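After three weeks with the Gadley two-finger gripper I had more or less made my peace with it. It closes, it opens, it has never once complained, and on anything with a solid edge it is lovely to work with. Cloth is where we kept falling out. It would pinch one fold beautifully and leave the rest of the sheet sagging behind, and I'd find myself straightening things by hand and muttering.

So in July I finally moved both arms over to the Mellby hands, the five-fingered ones I'd been putting off because of all the wiring (and, I'll admit, the price). Getting them onto the wrists took me most of an evening, plus 23 screws and two cups of tea that went cold. I left the Yau controller alone, apart from raising the update rate to 200, and it took to the new hands better than I had any right to expect!

My first impressions, for those of you who wrote in asking. The fingers are slower than the Gadley's jaws, and you do notice it. The thumb is a big thing, and from the wrist camera it takes up an awful lot of the view, so I may try the little Cokent bracket next and shift the camera over a touch. But being able to spread several fingers against a wrinkled sheet - and change my mind halfway through - is a real pleasure after all that pinching.

I still have the grip force set low while I learn my way around. I'll put my settings up once I've tidied the file, which is at 916 lines and badly needs it.

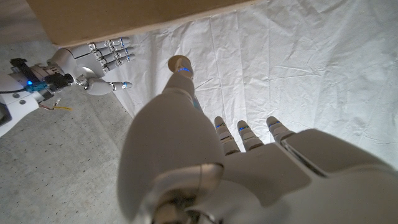 Wrist camera view, with both hands, the white sheet and far too much thumb.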